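Week 5: Writing down a place (fieldwork notes for local history beginners)

Right, so last week we were mostly indoors with the parish papers and I promised you'd get out of the building this time. These notes go with the walk round Madlow. Bring them, scribble on them, and bring a pencil, as pens give up in the rain and so do I.

What I'm after is a habit. When you arrive somewhere new, stand still for five minutes before you write a word. I know it feels silly! But most of the bad field notes I've marked over the years start in a great hurry, usually with the church, and never get round to the street the writer was standing in.

Start with the ground. Is it sloping, and which way would water run? In Madlow the old market street dips in the middle, and you can still see where the drain was moved. The first written mention of the market is from 1507, in a rent dispute (two neighbours, one wall, a lot of shouting by the sound of it), and the wall they fell out over must have stood near the dip. We can't prove that, so please write "probably" if you use it in your essay. I will be looking for the word.
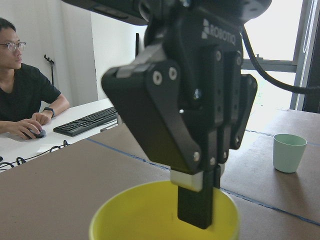
Then look up. Shopfronts get changed every few years but hardly anyone bothers with the top floor, so that's where the older brickwork hides. Blocked windows, odd chimneys, a line where one roof used to meet another. Draw them badly. A bad drawing with a note of which way you were facing is worth far more to me than a lovely one with no labels.

Names next. Jeltbridge Lane doesn't go to Jeltbridge any more, and hasn't done since the railway cut it in half, but the name tells you where people once wanted to walk. Make a list of the street names you pass and try to sort them into old paths, old owners and builders' fancies. Some won't fit anywhere. Leave those in a heap at the bottom and we'll argue about them over tea.

A word on talking to people. If somebody comes out and asks what you're up to, tell them! I once got the whole story of a vanished bakery from a man who only wanted me to stop leaning on his gate. Ask if you may write it down, put the month and the place at the top, and keep what they told you apart from what you saw for yourself. I rule a line down the page, seen on the left and told on the right, and I've stuck to it for years.

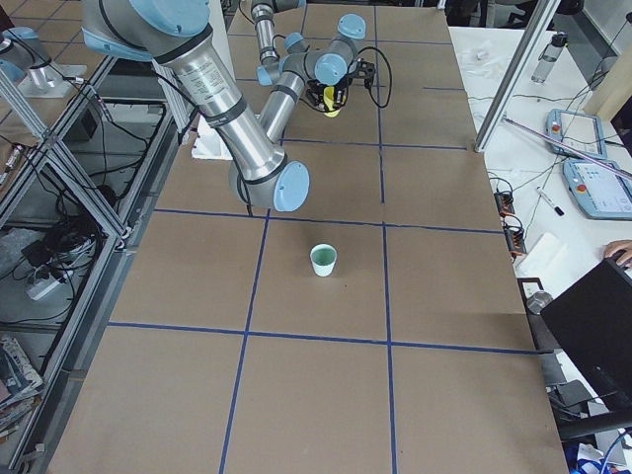 Back at home, copy your notes up the same evening. Your handwriting will make sense for one night only, and by the weekend "bk wll E side" could be anything. When you copy, don't tidy up your mistakes. Cross them out so I can still read them, and put the correction next to it.

For next time

Choose one street, no more than 7 minutes' walk from end to end, and write me 3 pages on it. One page for what you saw, one for what you were told, one for what you'd still like to find out. The third page is the one I read first.

Reading: the chapter on lanes and boundaries in the course pack, plus the Yakubu map sheets if you can get at them (they're in the flat drawers, please wash your hands). The Cemov survey is good on field names but hard going, so dip in and out.

Essays are due at the end of October. Stout shoes for the walk, please, the path behind the mill is all mud.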